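Roludero Help > Workroom and Bench > Surfaces

Fixing a mat to a wooden tabletop without marking the finish

Asked by Jonalyn Tolentino, Hodusville
May 2021
Tags: table mat, tape, residue, clear finish

I have a table with a light wooden top, clear finish, type of finish unknown (it came with the room). I want a dark rectangular mat on it as a fixed work area for small parts. The mat is a Samonte bench mat, rubber on the underside, fabric on top, 89 cm on the long side. It was shipped rolled and the short edges still lift.

Requirements:
The mat must not move when I lean on it or slide a part across it.
The corners must lie flat. A raised corner catches anything pushed over it.
It has to come off at the end of the lease with no visible change to the table.

What I have tried: nothing underneath (creeps toward me during the day), and double-sided carpet tape on one corner. The carpet tape held but took 20 minutes to get off and left a gray film that I have not fully removed. Is there a tape that will hold for several months and still come off? Should it go under the mat or over the edge? I would also like to know if I need to worry about the covered area ending up a different color from the rest of the table.

Comments on question
Teodoro Lumanlan: Is the film on the wood or on the mat?
Jonalyn Tolentino: Both. Mostly on the wood.

3 answers, sorted by votes

Siriporn Nilsuwan
Accepted

Over the edge, not under. Tape on top of the edge can be lifted from one end at a low angle, and you can see what the adhesive is doing as it comes up. With tape underneath you are pulling the mat and the tape together and most of the load goes into the finish.

Procedure:

Reverse-roll the mat, top side out, and leave it overnight with a band at each end. Unroll and weight the short edges for a day before taping. Tape should hold a flat mat in position. If it is also being used to flatten a curled one, it will creep and leave a line of adhesive.

Wipe the table where the tape will land with a cloth dampened in water and a little dish soap, then with plain water. Let it dry. Wipe the outer strip of the mat with a dry cloth. Fabric sheds lint and the lint is what makes tape let go first.

Use a cloth tape sold as low-residue (gaffer type). Set half the width on the mat and half on the table. Cover the full length of the two short edges. The long edges can be done at the corners only if the mat lies flat.

Replace it on a schedule. I do mine every 2 months. Most residue trouble is old tape, or tape on a table next to a sunny window.

To remove, fold the tape back on itself and pull slowly, close to the surface. Warm it with a hair dryer on low if it resists.

For the existing film, try vegetable oil on a cotton pad, ten minutes, wipe, then soap and water. Test at the back of the table. Avoid acetone on an unknown finish; if it is shellac or lacquer you will go straight through it.

Comments
Jonalyn Tolentino: Oil took most of the film off on the first pass. Second pass tomorrow.
Teodoro Lumanlan: Agree on acetone. Lacquer thinner as well.

Teodoro Lumanlan

Just use painters tape. Cheap, comes off clean, done it for years.

Comments
Siriporn Nilsuwan: Adhesion to rubber or fabric is poor, and the rated removal time is short on most of them. Fine for a weekend.
Teodoro Lumanlan: OK, years was on a desk pad that nobody leaned on.

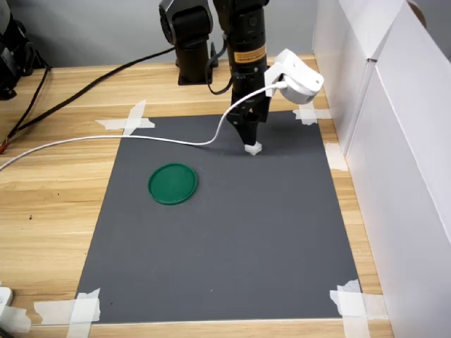
Frauke Stüber

Same combination at my place: dark gray rectangular mat, light wooden tabletop, taped. A few points to add to the accepted answer.

Color change. Light wood under a clear finish usually shifts with exposure to daylight, and the covered part lags behind. You will probably see a rectangle when the mat comes off. On my previous table it was plain to see after one summer and had evened out by the next spring. If the lease worries you, keep a blind down over that part of the room. There is no product that fixes it afterward short of refinishing.

Rubber underside. This is a bigger risk than the tape. Some rubbers react with some finishes and leave a dull or yellowed patch that does not wipe off. Put a sheet of plain unprinted paper between mat and table. It must be smaller than the mat on all sides so that the rubber still grips at the perimeter, which does mean the perimeter stays exposed to the risk. Lift a corner when you change the tape and look.

Cables. If a cable has to cross the mat, leave it slack and on top. I once ran one underneath and got a ridge that round parts rolled off. White cable is easy to see on dark gray, black is not.

Contrast. Dark gray is a good choice for small light-colored parts. A white cube shows up at once, and so does a flat green lid.

Tape brand. I use Gurodel cloth tape. Cut the ends with scissors. Torn ends leave threads, and the threads lift.

Comments
Jonalyn Tolentino: Would baking paper do for the sheet?
Frauke Stüber: Too slippery, the middle of the mat will shift over it. Plain packing paper.
Shu-fen Kong: Can confirm the rubber problem. Oak table, 100 percent rubber mat, yellow corners, did not come out.

Related questions
Removing felt pad glue from table legs
Mat edges curl again after washing
Identifying a clear finish on a used table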